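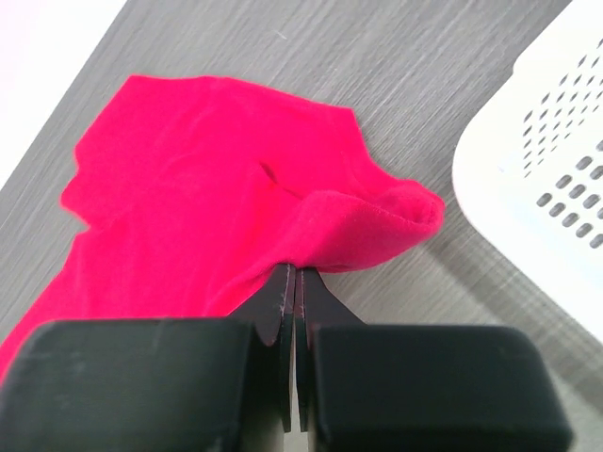 去年冬天到今年二月，我断断续续在Nunport待过一阵子，看人教机器人收布。所谓教，是一个人坐在桌子这头，两只手握着一对小一号的机械臂，他怎么动，桌子那头的大机械臂就怎么动。他把布捏起来，那边也把布捏起来；他手一抖，那边也抖。每做完一遍，录一条，存起来，叫一条示范。示范攒够了，拿去训练，训练完了，人松开手，机器自己来。

介绍这套办法的人最爱说一句话：就像教孩子一样。我听过很多遍，每一遍都不太服气。我在纺织厂的检验车间做过，后来又在洗涤厂带过新人，教人叠毛巾、分拣、翻检次品，这些事我自己上过手。教孩子也好，教新工人也好，和我在Nunport看见的那件事，相像的地方比大家以为的少得多。这篇东西就是想把我不服气的地方写清楚。我不反对有人做这件事，我反对的是大家谈论它的口气。

先说那个数字。

负责这个项目的公司叫Plindevance，他们对外的材料里写着，收布这一项任务总共用了768条示范。这个数字印得很大，旁边配了一句话，大意是：从零到会，只要768次。我头一回看到的时候也觉得不多。一个新工人上洗涤线，头一个班摸过的毛巾都不止这个数。可是等我坐在旁边看完几个下午，就发现这个数字怎么数出来的，很有讲究。

捏空了的不算。布从夹爪里滑出去的，有的算有的不算，看滑出去以后操作的人有没有再捏回来。操作的人自己觉得别扭、做到一半喊停的，不算。摄像头那一路丢了帧的，不算。布掉到桌子底下的，不算。放进篮子了，但布角搭在篮沿外面的，上午算，下午就不算了，因为中午有人开会定了新规矩，上午那几条后来也被删掉了。我没有去替他们统计删掉了多少，他们自己也没有留这个数。操作员跟我说，删掉的就没了，不占硬盘。

我不觉得这里面有谁在骗人，做实验挑数据，哪一行都这样。我想说的是，“只要768次”里的那个“只要”站不住。真正花出去的力气，包括所有没做成的、做成了但不好看的、为了让下一条能开始而把布重新抖开铺好的，都没有算进去。尤其是最后这一项。每录完一条，得有人走过去把布从篮子里拿出来，扔回桌上，还不能扔得太整齐，太整齐了数据没有变化；也不能扔得太乱，太乱了操作员捏不着。这个“恰好有点乱”的扔法，是整个下午最见功夫的动作，而且是用手做的，用真的人手，一次也没有录下来。

我问过管现场的Osian Jarman，为什么不录这个。他是个讲道理的人，想了一会儿说，那个不是任务。

我把这句话记在本子上，后来翻来覆去地想。在我待过的洗涤厂里，把一堆拧在一起的东西抖开，理成能往下做的样子，恰恰是活的大头。叠是最后那几下，叠本身快得很，老工人聊着天就叠完了。费劲的是前面：从烘干机里掏出来一大团，床单裹着枕套，枕套里塞着一只不知道谁的袜子，你得先让它们分开。机器人的课程把这一段划在任务外面，由人在两条示范之间悄悄做掉，然后宣布任务学会了。好比有人说他会做菜，前提是菜已经洗好切好码在盘子里，火也开着。他当然也算会一点儿。

再说手。

操作的人握着的那副小机械臂，前端是一个类似扳机的东西，捏紧了，那边的两根指头就合拢。他能看见那边合拢了，可是他手里没有布。我试过一回，他们很大方，让我坐下来玩了一会儿。桌上是一块绒面的布，软，有点厚，我凭眼睛就知道它摸起来会是什么样，因为这种东西我摸过太多了。可我扣下扳机，手上什么也没有，只有弹簧的那点劲。我不知道我捏住了一层还是两层，也不知道捏得深不深。我以为捏住了，抬起来，布从指头间溜掉了。再捏，这回多捏一点，抬起来，好，带起来一大块。

我那时候忽然明白了操作员们为什么都用同一种捏法。他们全都去找鼓起来的地方。布摊平了不好捏，两根硬指头合拢，只能在布面上刮一下；但只要有个褶子拱起来，从褶子下沿捏进去，十有八九能成。所以他们的眼睛一上来就找褶子，没有褶子，就先用指头推一下，推出一个来。这个办法很聪明，是他们自己琢磨的，可它是给扳机和两根硬指头琢磨的。你让同一个人脱了那副家伙，用自己的手去收这块布，他绝不会这样做。他会一把抓起来，或者拈住两个角一提，想都不用想。

也就是说，录下来的768条里，装的是人在手被捆住以后想出来的对策。大家说机器人学到了人的手艺，我看它学到的是人隔着一层不灵便的东西勉强干活时的样子。这层东西有多不灵便，它就学多不灵便。操作员每次捏之前都会停顿一下，那是因为他在看屏幕，要判断高低，屏幕上判断不了高低，他就多看一会儿。机器后来自己干活的时候，也在同一个地方停顿一下。现场的人看见了很高兴，说你看，它在想。我没有搭腔。它停，是因为人停过。人停是有原因的，原因没有录进去，停录进去了。

有人会说，那就把手感加上，做带力反馈的。我知道有人在做，Brornmont那边就有一套，我没有去看过，听去过的人讲，扣下去能感觉到阻力。这当然比没有强。但是我带过新人，知道手上那点东西有多难讲明白。分一层还是两层，老工人靠的是食指和拇指轻轻搓一下，搓的时候两层会错开，一层不会。这个搓，幅度很小，站在旁边的人都看不见，只有手的主人知道。两根平行开合的指头搓不了。你给它再好的力反馈，它也没有这个动作可做。示范这件事有个天花板，就在那副指头上，人坐在后面再怎么会，也只能从那个窄口子里漏过去一点点。

说到这里，该替对方讲几句了。我和Osian争过这个，是一个星期天，现场没有别人，他来换夹爪上磨坏了的指垫，我去取落下的本子。他的意思是，你拿老工人来比，这个比法不公平。机器不需要像老工人那样干，它只要最后布进了篮子就行。搓也好，刮也好，推出一个褶子来捏也好，都是手段。鸟飞和飞机飞也不一样。

鸟和飞机这个说法，做这一行的人没有不会讲的，我一听就泄气。飞机不像鸟，是因为造飞机的人最后不学鸟了，他们去弄明白了空气。而手把手示范这条路，从头到尾就是学，它的全部卖点就是不需要弄明白布是怎么回事，人做给它看就行。你不能在要便宜的时候说“照着人学就行了”，在学得不像的时候又说“本来就不必像人”。两句话单独拿出来都有道理，放在同一份材料里，我就要问一句，到底照着什么。

Osian笑了，说材料不是他写的。这倒是真话。

他还讲了另一条理由，这一条我认为更有分量。他说洗涤厂里的老工人越来越少，年轻人不愿意来，你那个搓的手艺好是好，再过些年没有人会了，机器笨一点，总比没有强。我没法反驳这个。我离开洗涤厂的时候，线上确实招不到人。可是我也记得为什么招不到：夏天热，站着干，工钱没怎么涨。这几样里没有哪一样需要用768条示范来解决。招不到人的地方，先去看看给了多少钱，这个顺序我觉得不该颠倒。而且我看到的情况是，人并没有从这件事里走掉，只是换了个地方坐。在Nunport，坐在桌子这头操纵的，是六个按小时拿钱的年轻人，轮班，一班下来揉脖子。他们干的还是收布，同一块布，收进去，拿出来，再收进去。以前收一块布，世上就少一块要收的布。现在收完了有人把它扔回来。

我问过其中一个，觉得无聊不无聊。他说还行，比送外卖强，有空调。我又问他，知不知道自己录的那些最后好不好用。他说不知道，录完就交上去了，有时候会退回来一批，说不合格，也不说哪儿不合格，就重录。

这个细节我以为很要紧。带徒弟的人都晓得，教这件事是两头走的。你做一遍，他做一遍，你看他做，发现他肘抬得太高，原来你自己讲的时候漏了一句，于是你补上。徒弟的错会反过来告诉师傅，师傅哪里没讲清楚。我带人最有收获的几次，都是被新人问住。有个小姑娘问我，为什么毛巾要先对长边再对短边，我张嘴就要答，发现我不知道，师傅就是这么教的。后来我试着先对短边，试了好几天，才明白先对长边是因为垂下来的那一截短，不会扫到台子底下沾灰。要不是她问，我到退休都不会想这个事。

隔着遥控录示范，这一头是断的。操作的人做，录，交，完了。机器在另一个房间、另一个星期里学，学出来哪里不行，由看曲线的人来判断，判断完了，结论往往是再录一些。再录一些什么，也说得很粗：多一点左边的，多一点皱的。那几个年轻人从来没有坐下来看过机器自己干活时怎么出的错，起码我在的那些日子没有。没有人安排他们看，那个时间不算工时。我跟Osian提过，让他们看半天，说不定他们一眼就能看出毛病在哪儿，毕竟那些毛病多半就是他们的毛病。他说这个主意好，要报上去。我走的时候还没有下文。

我知道有些地方不是这样。有的做法是机器先自己干，人在旁边盯着，眼看要坏事了，人接手扳过来，扳过来的这一段再拿去学。这就有一点两头走的意思了，比闷着头录强。但接手的人往往接得太早。我看过他们试这个办法，操作员手指头一直搭在扳机上，布稍微滑一点他就接过去，因为布掉了要重新铺，铺布麻烦，而且月底有人看每个人的成功数。接得早，机器就永远见不到布真的滑脱是什么样子，更学不到滑脱以后怎么办。教徒弟最难的本事是忍住不伸手，看他把一摞毛巾碰翻。这个本事和工时表是有冲突的，在洗涤厂里有冲突，在Nunport也有冲突。

接下来说验收。

我在的最后一段日子，正赶上他们给客户看。客户是Sinaga，做酒店布草租赁的，来的几位里有一位我看得出是真在车间里待过的，进门先摸布。演示安排得很周到，一块颜色鲜亮的布，灰色的台面，白色的带孔的塑料篮子。演示连着做，做了14次，成了的那些很漂亮，捏起来，抬高，挪过去，松开，布落进篮里。有两次没成，一次是捏空了以后又去捏，捏的还是同一个地方，捏了又捏，最后有人按了停；另一次布放进去了又被指头带出来一截，挂在篮沿上，机器就算完事，退回去了。

陪同的人说，14次里只有两次没成，这个成绩相当可以。客户里那位摸布的就问，捏空的那一次，它知不知道自己捏空了。

屋里安静了一下。回答的人很有水平，说模型会从视觉上隐式地判断状态。那位点点头，又问，那它知道的话，为什么不换个地方捏。

我在后排差一点鼓掌。这才是带过徒弟的人会问的话。新人犯错是常事，你不怕他错，你要看他错了以后干什么。他错了，停下来看一看，换个法子，这个人可以留。他错了，原样再来一遍，再来一遍，你心里就有数了。成功率这个东西把两种人算成一样的，都是14次错了两次。可在线上，一个人错了会自己收拾，另一个人错了要你停线去收拾，差得太远了。

再有，那个篮子。演示用的篮子每次都在同一个地方，在布的右手边。我问能不能挪到左边去，答复是可以，但是需要再录一些左边的示范。我又问，换一块布呢，换一块白的，台面不换。答复是原则上没问题，不过最好也录一些。再问下去我自己都不好意思了。人家态度很好，每一个问题都有答案，每一个答案里都有“再录一些”。

这就绕回到开头那个768了。它给人的印象是一道门槛，迈过去就到了另一边。照我看，它更像房租。篮子挪一挪，交一次；布换一换，交一次；冬天换成夏天，窗户外面的光不一样了，又交一次。房租也没什么不好，世上很多有用的东西都是租来用的。可是你得告诉租客这是房租，不能说成是首付。Sinaga的仓库里有多少种布草，那位摸布的比我清楚，浴巾、面巾、地巾、浴袍、台布，每种又分新的旧的、缩过水的没缩过水的。用旧了的毛巾和新毛巾捏起来是两样东西，绒倒了，边也硬了。他听着那些“再录一些”，脸上没什么表情，心里多半在做乘法。

支持的人到这里会搬出规模来：今天是要一样一样录，等录得足够多，各处的数据凑到一起，机器就触类旁通了，到那时候换个篮子根本不用教。这话我没有能力说它错。别的领域里确实有过东西多到一定程度就忽然好用起来的事，我看见过，也吃过惊。但我要提两点。

一点是，那些领域里的材料，多数是人干别的事情时顺带留下来的。人写信、写说明书、吵架，没有一个字是为了教机器写的。收布的示范可没有人会顺带留下来，每一条都得有人坐在那儿，专门为它做一遍，还要有人走过去把布扔乱。前面那种材料像下雨，接着就是；后面这种像挑水，一担就是一担。挑水当然也能把缸挑满，只是别拿下雨的账来算挑水的工钱。

另一点是，各家的桌子不一样，夹爪不一样，摄像头装的位置不一样，最要紧的是什么叫做完也不一样。光是Nunport这一处，布角搭在篮沿上算不算，上午和下午就不是一个答案。把这样的东西凑到一堆，凑出来的是什么，我很想看看，也真心愿意被它打脸，但眼下我不预付掌声。

有个朋友读了我的草稿，说你写来写去，无非是嫌它笨，笨的东西会变聪明的，你这种文章过几年就没法看了。也许吧。可我在意的不全是它笨。我在意的是那几个词，示范、演示、教、学会，用得太轻省了。我们那一行里，说一个人“会了”，是有标准的，不成文，但是很硬：放他一个人上夜班，你能不能回家睡觉。夜班没有人替他铺布，没有人替他把篮子摆正，掏出来一团什么就是什么，湿的粘的，混着衣架的，都得他自己对付。过了这一关，才叫会了。过不了，叫“在学”。在学没有什么丢人的，我学了很久。Plindevance的那台机器，按这个标准，叫在学，而且刚开始学，而且教它的人手上戴着很厚的手套，还不许他回头看徒弟一眼。

如果有人问我的意见，虽然至今也没有人正式问过，我会提几条很土的。

把铺布也录下来，就算机器一时学不了，也录下来，让将来读这些材料的人知道每一条示范前面还有一只人手。做不成的也留着，标上为什么做不成，硬盘不值几个钱。对外写数字的时候，把删掉的也写上。让操作的人看机器出错，算工时。演示的时候让客户自己去扔那块布，爱怎么扔怎么扔，揉成一团扔也行；要是这一条现在做不到，那就写明现在做不到，做布草的人听得懂这种话，他们自己的设备也有一大堆做不到。

还有，请一位叠了很多年毛巾的人来，坐在旁边，别让他碰遥控的家伙，就让他看。给他一杯茶。他大概看不了多久就要站起来，走过去，伸手把那块布一把抓进篮子里。这个动作很不礼貌，我自己就忍了好几次，有一次没忍住。那一条后来当然是删掉了，因为画面里进了人手。

Osian前几天给我发了消息，说他们换了新的指垫，软一些，带纹路的，捏厚布不怎么打滑了，之前录的要不要全部重来，里面还在吵。他自己倾向于不重来，补录一点，混着用。我回他说，指头换了，原来那些停顿和推褶子的习惯还留在旧数据里，新指头用不着那样推。他过了很久才回，说这个他没想到，要去翻一翻。又说篮子他们也打算换，原来那个壁上的孔有时候会勾住布角上的线头。

我建议他们先别换。洗涤厂里的篮子也勾线头，换了篮子，这件事就又被划到任务外面去了。他说他记下了，星期一开会提。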